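Search posts Enter a keyword Clear

Threads > Work > Laundry and linen

Chathurika Sheikh
Oct 11, 2020

1/ Six months into automation at the linen service and people keep asking me whether the robots have taken our jobs. Mine has been taken in the sense that I now do it one orange cloth at a time, with a gripper in my hand. 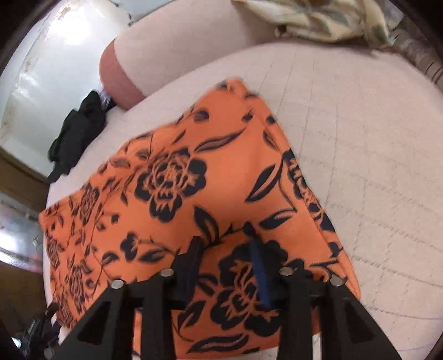 Elango Pinto wants to know whether anyone has asked the folders what they think, or only the people who bought the folding machine. Fair. I'm a folder, so consider me asked.

2/ The machine is called Clelero. It came in April and it does flat sheets. It does them beautifully, up to 105 an hour, and never once complains about the radio.

3/ It does not do fitted sheets. It does not do anything with a ruffle. It has a position on pillow shams and the position is no.

4/ So the sheets left our table and everything annoying stayed on it. I used to get a sheet, a sheet, a sheet, then a weird one. Now it's all weird ones. The sheets were where I rested.

5/ Management calls this "higher value work." The rate is the same as it was when the work was low value. I brought this up and was thanked for my engagement.

6/ The other new job is teaching. You take the gripper, you close it on the cloth, you pick up, you spread, you fold, you do it again. Kavwood, who make the thing, want 2000 of these from our site. Any cloth, any pattern, any old heap.

7/ It's harder than it sounds. I've been folding for nine years with ten fingers and it's humbling to go down to two. My first afternoon I could not find a corner to save my life.

8/ You also find out how much you do without noticing. I give a cloth a little snap before the first fold. Couldn't have told you that last year. You can't snap with a gripper, or I can't, and my folds come out looking like my brother did them.

9/ Things that did get better, to be fair: my shoulders. King-size flats all day is a shoulder job and I don't miss it. Two of the older women on our line moved back up to full days once the sheets went to the machine.

10/ Things that got worse: talk. Folding a big sheet took two people, and you chatted across it. With the gripper you stand by yourself. I now learn about engagements a week after everyone else.

11/ We lost seven positions on the night line. They said "not refilled," and I'll give them that, no one was walked out. But the night line used to leave us doughnuts and Clelero does not.

12/ What I'd like is a line in the contract for teaching hours, at a teaching rate. Elango says the Movora warehouse got one. I've asked for a copy and I'm going back in with it.

13/ Break's over. There's a pile of shams with my name on it.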